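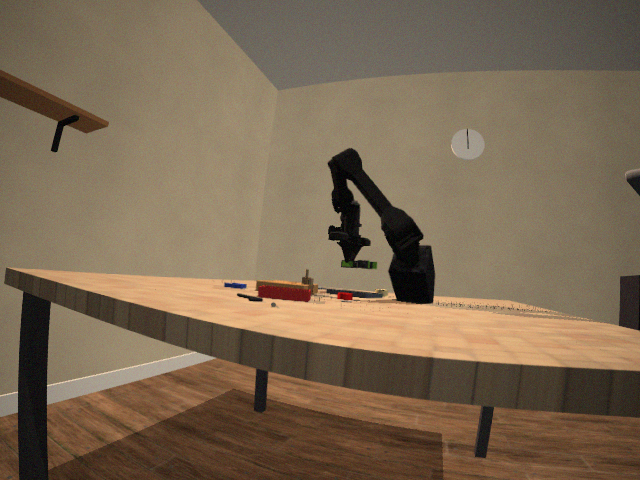 Fivby: home germination records for vegetable and herb seed

Fivby is a set of tables recording how vegetable and herb seed came up in trays kept on windowsills, in porches and in unheated sheds in Fustside and the neighboring town of Bumow. It covers 580 trays and 100 named varieties. Each tray was sown on one day with seed from one packet, then checked daily until 14 days after sowing.

The records began as paper sheets pinned above the sowing benches. They were typed up so that growers in both towns could see which old packets were still worth sowing. The files are plain CSV and open in any spreadsheet program.

Version: 1.2
Last updated: 2025-05-12
Maintainer: Duygu Saraç
License: CC BY 4.0

What is in the folder

trays.csv
One row per tray. Start with this file.

checks.csv
One row per tray per day. Joins to trays.csv on tray_id.

varieties.csv
One row per variety, with the name on the packet, the common name of the crop, and the plant family.

sites.csv
One row per growing site. There are nine. Sites are given by letter, with the town and the type of space but no street address.

changes.txt
Corrections made since the first release, newest at the top.

Columns in trays.csv

tray_id
Letter of the site followed by a running number. Numbers are not reused. If a tray was dropped from the data, its number is missing from the file and the reason is in changes.txt.

site
Matches the site column in sites.csv.

variety_id
Matches varieties.csv.

packet_year
The year printed on the packet. Blank for home-saved seed and for packets where the print had worn off. It is the "packed for" year, so seed may have been harvested the year before.

saved
Yes if the seed was saved at home, no if it was bought.

sow_day
Day number within the season. The sowing day of the first tray in a season is day 1. Calendar dates are left out of this file because two growers asked for that.

seeds_sown
Number of seeds put in the tray. For very fine seed, such as celery and thyme, growers sowed by the pinch, and this column is blank.

mix
One of: bought, sieved, half. "Bought" means seed-starting mix straight from the bag. "Sieved" means home compost put through a kitchen sieve. "Half" means equal parts of the two.

cover
One of: none, lid, bag, glass.

heat
Yes if the tray sat on a heat mat or on top of a radiator, otherwise no.

notes
Free text, as written on the sheet. Spelling was left alone. Names of people and pets were replaced with a dash.

Columns in checks.csv

tray_id
As above.

day
Days since sowing, from 1 to 14.

up
Total number of seedlings showing on that day. This is a running total. A seedling counts once any green is visible above the surface. Seedlings that later collapsed stay in the total and are also entered under lost.

lost
Running total of seedlings that collapsed, were eaten, or were knocked out of the tray.

temp_am
Air temperature beside the tray in the morning, in degrees Fahrenheit. Blank if the site had no thermometer or the check was made later in the day.

watered
Yes or no. This was added to the sheet after the first season had started, and the early rows are blank.

How the records were made

Each grower had a stack of identical sheets, one sheet per tray. The top half was filled in at sowing and the bottom half had a box for each day. Growers chose what they wanted to sow. There was no plan for which variety went to which site, and popular crops are heavily represented. If you want tomatoes and lettuce you have plenty of rows to work with. If you want parsnips you have very few.

Most trays were the same model, a shallow black Rissanen half tray with drainage holes. The exceptions are marked in the notes column with the words "other tray." These were mostly egg cartons and margarine tubs at sites C and F.

Sheets were collected at the end of each season and typed up by the maintainer. A second person then read the sheets aloud while the maintainer checked the screen. Where a number could not be read, the cell was left blank. Nothing was filled in by guesswork.

The main season runs from late winter through spring. A smaller set of trays was sown in October for overwintering onions, salad leaves, and hardy herbs. Those have autumn in the season column of sites.csv for the sites that took part, and their day numbering starts again from 1.

Missing values

A blank cell means not recorded. Zero means the grower looked and there was nothing. Please keep these apart when you load the file, as some programs turn blanks into zeros without asking.

Growers who went away for a weekend usually left the boxes for those days empty. A few wrote the same number in all of them when they came back. We kept what was on the sheet. Long flat stretches followed by a jump should be read with that in mind.

Working out a germination rate

Divide the day 14 value of up by seeds_sown. If day 14 is blank, use the last day with a number and say that you did. Leave out trays where seeds_sown is blank.

Do not use day 14 as a final result for slow crops. Parsley, celery, parsnip, and most peppers in an unheated space can take longer than that, and some of these trays came up well after the sheet had ended. Where the grower added a remark on this, it is in notes.

In a handful of trays, up is larger than seeds_sown. Beet and chard account for nearly all of them. What looks like one seed of these crops is a cluster and can send up several seedlings.

Good uses

Comparing fresh and old packets of the same crop. Teaching joins and simple charts. Planning when to sow at home if your winters are like ours. Checking whether a cover made a difference at a given site.

Poor uses

Ranking seed companies. Company names were on the sheets but are not in the files, and the trays were never set up for a fair comparison. The data should also not be used to judge one grower against another. A cold porch and a kitchen windowsill are different places to start a pepper.

The data says nothing about how the plants did after they left the tray.

Known problems

Site D used a thermometer that read low for most of the first season. It was replaced, and the earlier readings were left as they were. They are flagged in changes.txt by tray number.

Two basil varieties were sold under almost the same name, and some sheets do not say which one was meant. These rows use the variety_id basil_unclear.

Heat mats were sometimes switched off at night. The heat column does not show this.

Mice got into the shed at site H. The affected trays are still in the data, with the losses entered on the day they were found. Leave them out if you are looking at damping off.

Changes in 1.2

Added the autumn trays from site B. Fixed packet years for a batch of leek sheets that had been typed with the sowing year. Split mix into three values; it had two before. Removed a tray that had been entered twice.

Citing

Saraç, Duygu. Fivby: home germination records for vegetable and herb seed, version 1.2.

Corrections

If you grew for the project and see a mistake in one of your own trays, send the tray_id and the right value and it will go into the next version. Please check against your sheet first. The paper sheets are kept in Fustside in site order and can be looked at by arrangement with the maintainer.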